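Print this page | E-mail this page

Okay, a thread about "solid wood" doors, after two months of shopping for one and reading more fine print than I ever wanted to. Long one. Mute me if you already own doors.

The sign in the Vinier showroom said SOLID WOOD in letters as tall as my hand. The tag hanging off the same door said "solid core, wood veneer." Those are two different products. I asked which one I'd be getting and was told "it's basically the same thing."

Is it? A solid core door is usually some kind of pressed wood filling with a thin skin of nicer wood on it. That can be a perfectly good door. It's heavy, it's quiet, it stays flat. I just don't want to pay lumber prices for the skin.

And the price was $435. For one interior door, no frame, no hinges, no knob. The hinges in the display were "shown for style."

So I went to Pelletier, which a neighbor swears by. Same conversation. Their phrase is "genuine wood construction." I asked what a non-genuine wood construction would be. Got a brochure.

The brochure has the word "heirloom" on the first page. I have never met a person who inherited a bedroom door.

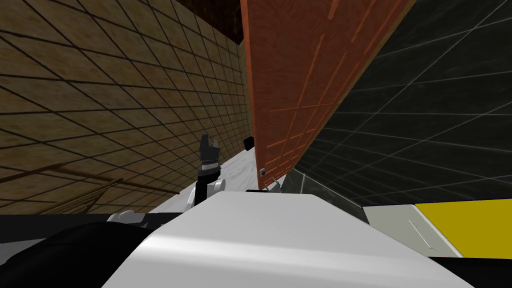 Next one: the sound claims. Drelham says its interior doors "cut noise by up to 34 percent." Up to. Compared with what? A hollow door? A curtain? An open doorway? Measured in decibels, or by asking a guy to stand in the hall?

I wrote to ask. The reply thanked me for my interest in a quieter home and linked me to the page I had quoted from.

Anybody who has lived with a bad door knows the noise comes through the gap at the bottom anyway. You can hang a bank vault in there, and if there's an inch of daylight under it you will hear the dishwasher.

Somebody in my mentions says the gap is for air return and you shouldn't seal it. Fair point, and it depends on your heating setup. Notice that the sales page covers none of that.

Now warranties. The big number on the Drelham box is 15 years. The small numbers are more fun. It's void if the top and bottom edges aren't sealed within a set time after delivery. Void if you paint it a dark color and it gets direct sun. Void if the room is "excessively humid," with no figure given for excessive.

So, a wooden door that can't go near a bathroom. Good to know.

Also, warping doesn't count as warping until it passes a certain amount, and you have to wait a while before filing to see if the door "adjusts to its environment." Mine may be adjusting to its environment by scraping a groove in the floor, but okay.

Reviews. I read all 103 of them for the Prellumby six-panel. A lot of five-star ones say things like "beautiful, can't wait to hang it." That's a review of a cardboard box arriving.

The ones I trust are from people who come back after a winter. There are very few. They mention the same stuff: the latch stops lining up, the panels show a pale line at the edges where the wood shrank and the stain didn't reach.

That pale line is normal for real panels, by the way. Wood moves. If a seller tells you theirs doesn't, you're either looking at a molded skin or talking to somebody on commission.

Things I now do in a showroom: look at the top edge, where they don't bother to hide anything. Knock in the middle and then near the lock. Ask for the weight. If they can't tell me the weight, I leave.

The salvage yard across town has old doors leaning in rows for around the price of lunch. Half are the wrong size and probably all of them have lead paint, so test before you sand. "They don't make them like that anymore" is also a sales pitch, and I'm trying to stay suspicious of that one too.

Somebody asked what I bought. So far, a tape measure. The old door is back up with longer screws in the top hinge and it closes most of the time.

If you've had a Prellumby for more than one winter, please reply. Pictures of the bottom edge appreciated.

Print this page | E-mail this page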